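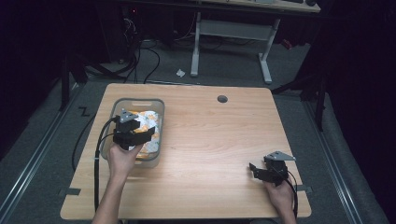
Hamish Ashby would like it noted that a tub with a bag of something in it is still clutter, only with walls. He made the remark after last term's session on open bins, he made it again in the feedback form, and he has a point. A bin tells you where a thing lives. It says nothing on whether the thing deserves a home. We will get to deserving in Week 5.

HOUSEHOLD ORGANISATION, EVENING PROGRAM
Week 3 handout: Tubs, tables and soft goods
Revised February 3, 2019

Bring this sheet back next week. Last time 12 of you did, and the photocopier has not forgiven me for the rest.

1. The see-through tub

Grey translucent plastic, rounded corners, a handle cut into the end. You own one already, or you own its cousin with the missing lid. For a mixed household I prefer it to a solid-coloured tub on the grounds that you can be embarrassed by the contents without lifting anything.

Points to take down:

Bright packaging does its own labelling. An orange and white wrapper shows through the side perfectly well, and a handwritten sticker saying ORANGE AND WHITE WRAPPER adds little.

Glossy bags crumple into whatever shape annoys you most. Put them in first and press them down, then put the rigid things around them. If you do it the other way you will be holding the bag down with your elbow while you look for the lid.

One category per tub. "Miscellaneous" is a category in the way that "somewhere" is an address.

The Grilomer tubs on the supply list nest when empty, which sounds like a small virtue until you have 103 of them in a church hall. The Cirnetti ones do not nest. They are nicer to look at, and you will have plenty of time to look at them.

2. The cleared table

All sorting in this course is done at a table. The floor is for people with better knees, and the bed is how you end up sleeping in the spare room beside nine cardigans.

Plain pale wood is ideal, as you can see what is on it. If your table has a cable hole in it, remember where it is before you start on the button jar. Petrică Dinu lost a collar stud down one in June and still raises it at morning tea.

Set the tub to one side and keep a patch of bare wood beside it. The bare patch is your work area. It will try to fill up. A mug will arrive, then the mail, then somebody's helmet. Move them along.

Order of work:
a) Tub on the table, at the side of your weaker hand.
b) One item onto the bare patch.
c) Decide.
d) Item leaves the patch, either into the tub or off the table altogether.
e) Back to b) until you are out of items or patience.

The Baranauskienė method, which several of you have asked after, adds a step between b) and c) where you write the item in a ledger. I tried it on a hall cupboard. I reached entry 200 and gave up the ledger, then the cupboard. It may suit a more settled temperament.

3. Soft goods

Quilted things deserve their own section - they are bulky, they spring back, and they tend to be the favourite of whoever is not in the room. Fold along the stitching where you can. A diamond or grid pattern gives you ready-made lines, so there is no excuse for that sausage roll shape some of you produced.

White quilting goes on a wiped table only. A print of green leaves will distract the eye from a tea stain for a while, but I would not build a system on it.

Do not compress anything quilted for longer than a season. The Skoremance vacuum sacks (item 2942 in the supply catalogue) are fine for moving house. Leave a padded cover in one for a few years and you will take out a very flat biscuit.

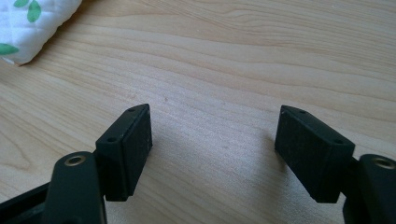

4. Homework

Choose one tub. Empty it at a table, using steps a) to e). Write down how long it took and what you argued over, if there was anyone to argue with.

Soft goods are optional this week. If you do fold one, leave it folded overnight and check the corners in the morning. Bring notes, and a pencil that works.

Week 4 is drawers. Please do not bring a drawer.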